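Search this site Enter keyword Go
Filed under: Methods, Housing and Space
9 min read

3. Marking out rooms at full scale

3.1 Procedure

Residents of the Skomilen blocks were asked to judge floor plans for a planned renovation. Earlier work by Laizer had used printed plans only, and many residents said they could not tell from paper whether a bedroom would fit a bed and a cot. We therefore taped the plans onto a hall floor at full size and let people walk through them. Walls were marked with a single line of tape and door openings were left as gaps. Window positions were written on cards and laid along the outside of the line. 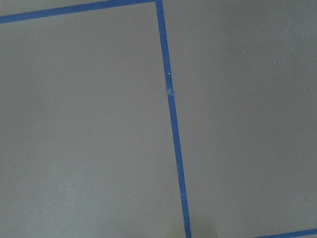 Each household walked two layouts, one after the other, with the order switched for every second household. The Honorato layout has a closed kitchen and a longer hallway. The Zonby layout opens the kitchen to the living room and gives the hallway space to the bathroom. Walks took place on several weekends beginning in October. A total of 23 households took part, and 11 of them also completed the paper version before coming to the hall.

Residents could stop, turn back, or stand in a room for as long as they liked. We did not suggest uses for any of the rooms. Comments were written down by one of the authors and read back to the household at the end of the visit — a step that led to a good number of corrections, mostly about which bedroom was meant.

3.2 Visibility of the lines

Contrast between line and floor affected how well people kept to the plan. In the first walks, with beige tape on a pale floor, several residents stepped through walls without noticing and then gave comments on the wrong room. The lines need to differ from the floor in color and not only in brightness, as blue does on brown in Figure 2. A shadow lying over part of the floor is a further point to check before a walk, so we looked at each layout under the hall lights with a person standing in it. Older residents asked for wider lines, and we doubled the tape on outer walls for all later visits.
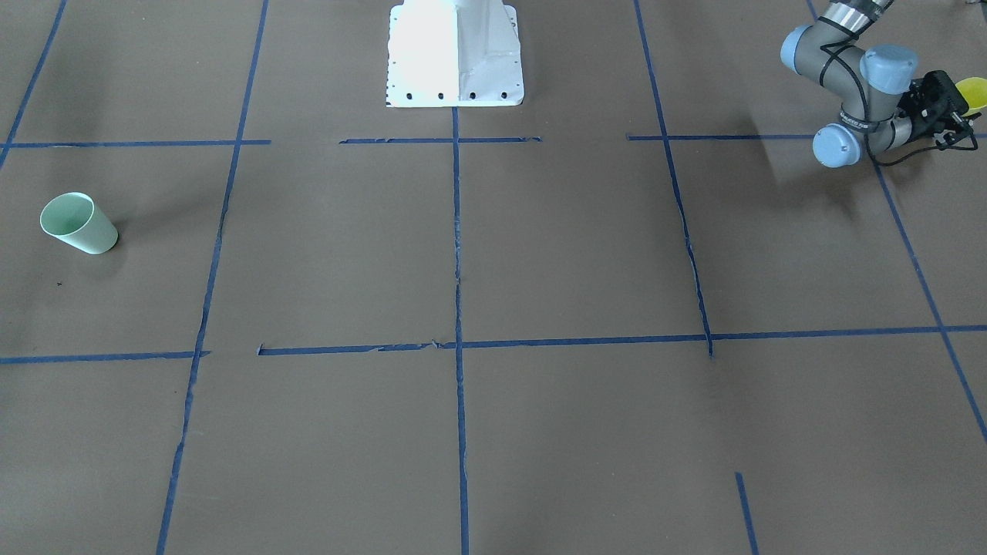

Figure 2. Blue tape grid on a brown floor, with a robot arm at upper right.

3.3 Limits

A taped plan has no height. Residents often judged the closed kitchen in the Honorato layout to be larger than they had on paper, and we think the missing walls explain part of this. Sound and daylight were also absent. The Skavodik study put up cardboard panels for the inner walls, but these took most of a day to move between layouts, and we had the hall only for short periods.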